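Tresix – home build, helpers wanted for the Jurnus sorting project

Posted by Lụa Đoàn
Part time, paid by the session, August start

I am building a pair of hand-held grippers and, later on, a small arm that will use what we record with them. The whole thing is called Jurnus. It began at home and now runs out of a shared workshop, where there is more room and the power sockets are better.

I need two people to work the grippers and one person to help keep them running. The job is picking up small packaged items one at a time and putting them where they are meant to go, over and over, while the session is recorded. Snack packets are the main thing at present. They slide about, they crease, and the shiny ones reflect the light, so they are harder than they look.

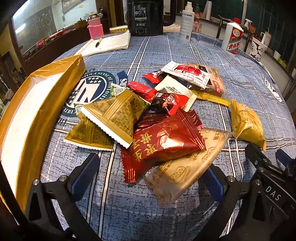

What the gripper work involves

You hold a gripper in each hand and work standing at a table. A session is 100 picks, with a break halfway, and most people need under two hours for it. You will be asked to go at an even pace and keep the fingers square to the packet. If you drop something, leave it where it lands, say "drop" out loud and go on to the next one. Drops are kept in the recordings and do not count against you.

We have 1,856 good picks so far. I would like a good many more before the arm is put together, and with more than one pair of hands in them, as nearly all of the present ones are mine.

Thin packets are the current problem. Gripped across the face they fold up, so we have been taking them by the two side edges and holding them upright over a cardboard tray. The ribbed finger pads were changed for this.
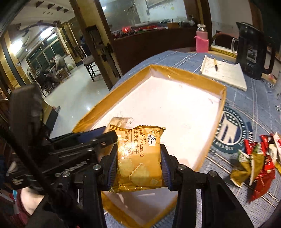 Squeeze too hard and the biscuits break, and then that packet is no use for the rest of the session. I have got through some 200 of them this way and would rather not get through as many again. A light, steady grip matters more than speed.

What the maintenance work involves

Tightening pivots, replacing worn pads, checking cables and reprinting parts when they crack. The drawings are in a folder called Ojo, and they are mostly up to date – the left linkage is not. You should be able to use a hex key and a soldering iron without being shown. Some Python would help but I can manage that side myself.

Who should apply

Anyone over 18 with two steady hands. No experience with robots is needed for the gripper work. Tell me if you have trouble standing for an hour, and I will set up the lower table. Left-handed people are very welcome, as I have no left-handed recordings at all.

Hours and pay

Sessions start at 10 am or 2 pm. Two a week is the least I can use. Pay is per session, the same for both jobs, and is made at the end of the day. Travel on the 141 bus is refunded if you keep the ticket. Tea is provided.

How to apply

Leave a note for Lụa at the Priltska workshop desk, or reply through this page. Say which job you want, which start time suits you and how long you expect to be available. There is a short trial of ten picks, paid, before we agree anything.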